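3. Materials: the blocks, the finish, the edges

3.1 Why plain cubes

Most of the earlier work on block play uses mixed sets. Arches, wedges, little roofs. Nice to build with, hard to say much about afterwards. If a child calls a piece "the shiny one" you don't know if they mean the finish or just the slope catching the lamp. So for the main set we went with cubes and kept the odd shapes for the warm-up box, which is not analyzed here.

Cubes have their own problem. They look alike from every side, so people fall back on color almost right away. That was fine with us. Color words are what Section 4 is about, and a piece that gives the eye nothing else to talk about was the point. Still, even a plain cube is not one color when it sits under a ceiling light. Top face one shade, front face another, sometimes a streak. We knew this going in but underestimated how much it would come up in the interviews. More below.

Blocks came from two sources. The older pieces were from the Durrani set that the Calanwood playroom already owned, bought long before the project, no paperwork. The newer ones were ordered from Nirari to fill the gaps in color. Both were cleaned the same way before use (mild soap, soft cloth, dried on a rack overnight). We did not repaint or sand anything. Pieces with chips on a corner were pulled and put in a spare tub, becuase chips turned out to be a strong landmark in piloting and participants would follow one chipped piece through a whole session.

3.2 Color groups

Strong colors and pale colors were kept as separate groups on the shelf and mixed only at the table. Strong: red, blue, a yellow that most people were happy to call yellow. Pale: mint green, a washed-out pink, cream. Lihua Luo did the first sort by eye. Sidra Zaidi repeated it the next day without seeing the first sort. Where they disagreed the piece went out. No instrument readings at this stage. We wanted groups that hold up to ordinary looking in an ordinary room, and a meter would have let in pairs that no one at the table could tell apart.

Mint was the awkward one. Alone on a light table top it reads as almost white to some people, "toothpaste" to others. Next to red it reads as clearly green. We used that. A pale piece was always introduced close to a strong one first, then alone. Participants who had named it green beside the red tended to keep the name later. Participants in the reversed pilot order did not, and we dropped the reversed order before the main run.

Red had the opposite trouble: everybody named it fast and with the same word, so there is little variation to analyze. It was kept in as the anchor color. All the placement instructions start from red ("the one under the red", "the one left of the red") and the anchor never changed between sessions.

3.3 Finish and light

The red cubes have a slight gloss. Not mirror-like. Enough that a band of light sits on the front face when the lamp is overhead and a little forward, and the top goes brighter than the front. Figure 2 has both in a single view: brighter top face, band of light over the lower half of the front, and the edge between the faces reading only as a small change in shade. The edges are softly rounded, so there is no hard line where one face turns into the next.

That soft edge matters for the naming data. Asked to point to "the edge" of a red cube, participants were slower than for a sharp-cornered carton of similar size, and pointing landed in a wider strip. Some ran a fingertip over the corner before answering. We coded touch-before-answer as its own category (code T). On the light-band question, several of the younger ones treated the band as a mark on the block, something that belongs to it, and were annoyed or amused when it moved as they turned the cube. Older ones said "that's just the light" and moved on. One adult participant spent most of a trial trying to rub it off. Coded T as well, after some argument.

We tried a diffuser sheet over the lamp in August. It killed the band, and it also flattened the top and front of the red into nearly the same shade, which made the rotation task much harder than we wanted. Diffuser taken down again. Bare lamp for all reported sessions.

Lamp height was fixed with a string and a knot. Crude. Worked fine.

3.4 Small gaps and what is under what

The "under" trials need one piece directly below another. The trouble comes when a narrow light strip shows between an upper and a lower piece. It can be a real gap with the surface behind showing through. It can also be an edge of the lower piece, if that piece is pale or lets a bit of light in. From one fixed viewpoint the two are hard to tell apart, and two of our raters split on exactly this in the first coding pass. In Figure 2 the strip between red and mint is light gray and a little translucent, and we leave it uncoded for contact.

Rule we ended up with: contact is coded only from the side view, taken with the eye at table level. The other view is used for color and order only, i.e. which piece is nearer the bottom and what people call it. Where no side view was available the trial keeps its color codes and loses its contact code. This costs us some trials in the "under" condition. Better than guessing.

Shamim Sial suggested a sheet of dark paper behind the pieces so a real gap would show dark. Good idea for the next round. We did not want to change the background halfway through.

Figure 2. Red cube from the main set with a mint-green piece partly visible below it. Note the difference in shade between top and front face, the rounded edges, and the narrow light gray band between red and green (see 3.4).
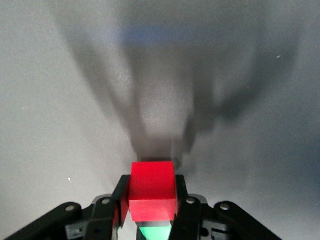

3.5 Procedure at the table

Sessions were short. Participant sits down, gets the warm-up box, plays or doesn't. Then the box goes away and the cubes come out one at a time. Order below.

Naming. One cube on the table, "what color would you call this?" First answer is taken. Second thoughts are written down in the margin but not scored.

Pairs. Strong color plus pale color, side by side, then one over the other. Same question for each, then "which one is lighter?" Lighter was sometimes heard as weight. When this happened the question was asked again as "which one is the paler color" and the trial flagged.

Turning. The participant turns the red cube in any direction and says when it "looks different." No definition is given for different. We were after the definitions they came up with themselves.

Putting away. Everything goes back on the shelf, wherever the participant thinks it belongs. Nothing on the shelf is labeled. This was planned as cleanup and ended up being the most useful part, see 4.3. People who had struggled with mint during naming had no trouble at all giving it a place.

Nadja Kälin ran the adult sessions, Tharindu Cassim the child sessions. Scripts identical apart from the greeting. A session was stopped if the participant asked to stop or just wandered off, and what had been collected up to then was kept.

3.6 Coding and what was left out

The coded sheet holds 500 answers, of which 155 are from the putting-away part. Each answer has a color word (verbatim), a finish word if any was offered, the T code and a free note. Finish words were rare without prompting. "Shiny" mostly, "smooth" next, though smooth often came with touch and so may not be about looks at all. We do not treat smooth as a finish word in Section 4 for that reason.

Spelling of color words was cleaned up, wording was not. "Minty" and "mint" stay seperate. "Light green" and "pale green" stay separate too, even though the two are probably doing the same job. "Red" needed no cleaning.

Left out: 9 answers where the sheet and the margin notes disagree about which piece was on the table. Could not be resolved from memory and we didn't try very hard. Also out, everything from the Trerkora visit, where the room had a big window and the lamp made no difference. Interesting room, wrong room. The window light gave long soft shading on all the faces and none of the narrow band that participants kept bringing up at Calanwood, so the turning answers can't be put side by side.

Sheet was frozen on 1 Sep 2019. Corrections after that are listed in the appendix with initials.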